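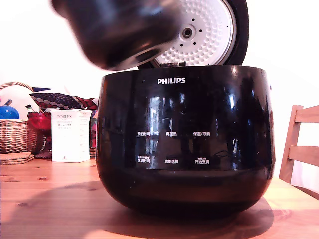 The Lid Routine

Firmware 60 closed lids. Firmware 59 had crushed one, so the new build limited the wrist to 5 newtons and backed off at the first sign of resistance. The builder had written the limit in pencil on the wall of the shared shop in Hondgate, beside the breaker panel, where the other members could object to it.

The arm was a secondhand Frandsen with two rebuilt joints. Its fingers were padded with Feltotex, cut from a sheet and glued on in strips. The left strip had a seam in it. The seam mattered, because the pressure sensor sat underneath and read high whenever the seam crossed an edge.

The task was a rice cooker. It had been chosen because a lid on a hinge has only one way to move, and the builder wanted a problem with one variable. By the second week the log showed four. The hinge had a spring. The spring was stiffer near the top of its travel. The shell was glossy and the depth sensor returned whatever the window was doing. The latch needed more force than the limit allowed.

The cooker went home with the builder on weeknights, and so did the arm, in two crates. At home there was better light and a table that did not shake. In the shop there was a lathe.

Attempt 831 ended short of the latch. The arm lowered the lid, felt the latch push back, and retreated to its rest position, as instructed. The log recorded a contact, a refusal, and a return. The builder read the entry twice and raised nothing. Raising the limit would close this lid and crush the next one.

For attempt 832 the builder changed the approach. The fingers would come down from the side, rest on the rim, and stay there. There was no push in the code. The weight of the forearm would be released gradually, one joint at a time, over up to 60 seconds.

It took most of them. The elbow let go first, then the wrist. The sensor under the seam read high and the program, which now knew about the seam, ignored it. The motor note dropped until the refrigerator was louder.

The latch clicked.

The arm held still. No line in the program covered what came after a closed lid, and it waited with its fingers on the rim for the next instruction. The builder sat down at the keyboard, opened a new file, and typed a name for it. Then the builder got up again and went to measure the rice.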